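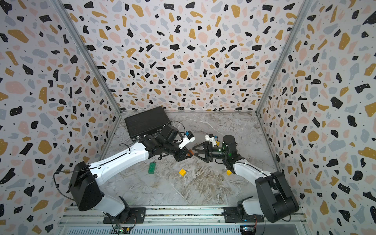

Two robot arms, marble-pattern floor, terrazzo-pattern walls.

Zorovau Warrant Notices, README and data card

Summary

Zorovau Warrant Notices is a collection of short public notices about arrest warrants, published by the police departments of Skundberg and Mornon and by the sheriff's office of Valderrama County. Each notice was cut into fields by hand: what the charge is, how many counts, when the complaint was filed, when the alleged act took place, when the warrant was served. The original text of the notice is kept next to the fields, with the names removed.

The collection was made to study the time between a complaint and a warrant, and how this time is reported to the public. It can also be used for training a program which extracts dates and charges from short English texts. For this second use please read the part on limits first.

What is in the folder

notices.csv
One row for one notice. This is the main file.

counts.csv
One row for one count. A notice with two counts of burglary has two rows here, both with the same notice_id.

charges.csv
The list of charge names which we use, with the spellings that we found in the notices and the name to which we changed them.

corrections.csv
Notices which the department later changed or took back. See below.

guide.txt
The instructions that the annotators had on their desk. It is long and in some places repeats itself, but all decisions are there.

All files are UTF-8, separated with commas, and the first line is the header. Text fields are in double quotes. Empty means that the notice does not say it. The word "unclear" means that the notice says something, but the annotators could not decide what.

Fields of notices.csv

notice_id: a letter for the source (S, M or V) and a running number. Numbers were not reused when a notice was removed, so there are gaps.

source: Skundberg, Mornon or Valderrama.

text: the body of the notice after removal of names. A removed name is replaced with [PERSON], a street address with [ADDRESS], a license plate with [PLATE].

age_band: the age of the arrested person, if given, in steps of 5 years. The exact age was deleted.

charge_main: the first charge which is named in the notice. We took the first one in the order of the text and did not try to judge which one is the most serious.

counts_total: the number of counts for all charges together.

year_alleged: the year in which the act is said to have happened. If the notice gives a range, this field has the first year and year_alleged_end has the last.

month_complaint: month and year when the complaint was filed. Often empty for Mornon.

month_served: month and year when the warrant was served.

place_served: home, traffic stop, jail, court, work, other. "Jail" is used when the person was already held for another case.

bond_set: yes, no or empty. The amount is not included.

agency_help: yes if another agency is named as helping with the arrest.

How the notices were collected

The Skundberg department puts its notices on a page of its own and leaves them there. We saved this page every morning at 6 and compared it with the copy of the day before. Mornon sends its notices by e-mail to everybody who asks for it, and we asked. The sheriff's office of Valderrama County has a paper binder in the front hall, which any visitor may read and copy. We copied it with a hand scanner, and the text was then typed again by a person, as the automatic reading made too many mistakes in the numbers.

Newspaper articles about the same arrests were not used. They often have more detail, for example what the relatives said, but the license of these texts is not ours to give.

A notice was included when it names at least one charge and when a warrant is mentioned. Arrests made on the spot, without warrant, are out. Notices which only ask the public for help to find a wanted person are out also, even when a warrant exists.

How they were annotated

Every notice was read by two annotators who did not see the work of each other. When they disagreed, a third person looked at both versions and decided. The most frequent disagreement was about the date of the complaint. Many notices write "the case began in March" and it is not said if the complaint was made in this month or if the investigators received the file then. After long discussion we made the rule that "began," "unfolded" and "opened" are not enough alone, and the field stays empty unless a report or a complaint is named in the same sentence or in the next.

The second frequent disagreement was the number of counts. "Charged with two counts of forgery and theft" can be read in two ways. We read it as two counts of forgery and one of theft. In counts.csv these rows have the value "assumed" in the column basis, so that a user who prefers the other reading can find them.

Charges are given under the name in the notice and under our common name. Skundberg writes "theft of vehicle," Mornon writes "unauthorized use," and the sheriff writes sometimes one and sometimes the other. In the law of the state these are different things. We did not join them. We joined only different spellings and abbreviations of the same charge, such as "agg. assault" and "aggravated assault."
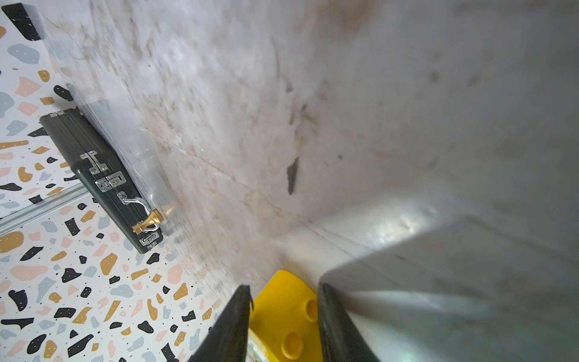

Last changed: October, 4:30 p.m.

Changes in this version

The field place_served got the new value "work." Before, these notices were under "other."

Six notices from Mornon were removed, being second copies with a different subject line.

The column basis was added to counts.csv.

In the previous version, some texts from Valderrama had the letter l in place of the figure 1. We searched for it and repaired what we found. If you find one more, please report it with the notice_id.

Personal data and harm

An arrest is not a conviction. The people in these notices were accused of something, and the notices do not say what happened later in court. Some cases were dismissed. This collection has no field for the result of the case, and it must not be used to say that a person, a neighborhood or a group has committed crimes.

All names of arrested persons, complainants, witnesses and relatives were removed. Names of officers were removed too. For offenses against children, and for all sexual offenses, the text field was cleared completely and only the coded fields remain. In a small town even one sentence can be enough for the neighbors to recognize a family, and we did not want to make this easier.

Please do not try to find the persons again by comparing with newspapers. Users who receive the full folder agree to this in writing.

If you believe that a notice is about you, you can ask for its removal and you do not have to give a reason. We remove it from the next version and we write to the users who have the present one. We answer in 30 days or faster.

Corrections by the departments

Sometimes a department publishes a notice and changes it afterward. The usual changes are a wrong age, a wrong charge, or a count too many. We keep the last version in notices.csv, and corrections.csv says which field was changed and in which month. The first wording is not kept. When a notice was taken back entirely, the row is deleted and only the notice_id stays in corrections.csv, with the word "withdrawn."

The sheriff's office corrects with a pen in the binder. Where we could not read the handwriting, the field is "unclear."

Known limits

The three sources do not publish everything. Skundberg decides for each arrest if a notice is written, and we do not know the rule. Minor offenses are rare in the notices, and this says nothing about how rare they are in the town.

Old cases are too visible. A warrant for something that happened many years ago is news, so the department writes a notice. Please do not calculate an average delay from this collection and present it as the delay of the department.

Mornon changed its form for notices during the collection. The old form had a line for the date of the complaint and the new one does not. The empty fields for Mornon are therefore mostly in the later part.

The language is the language of police offices in one county. A program trained on it will probably do worse on notices from other places, and surely on court documents, which are written in another style.

Suggested split

No fixed split is included. If you make one, please split by month_served and not by random rows. The departments copy sentences from one notice to the next, and with a random split almost the same sentence will be on both sides.

License and citation

The coded fields and the guide are free for research and teaching, with citation. The notice texts belong to the departments which wrote them and are given here with their permission for non-commercial use only. To cite, write "Zorovau Warrant Notices" and the month of the version which is shown on this page.

Questions

Questions and reports of mistakes go to the issue list of the project. Please write one mistake per message and put the notice_id in the title. Requests for removal should not go to the issue list, where everybody can read them. Use the closed form on the project page.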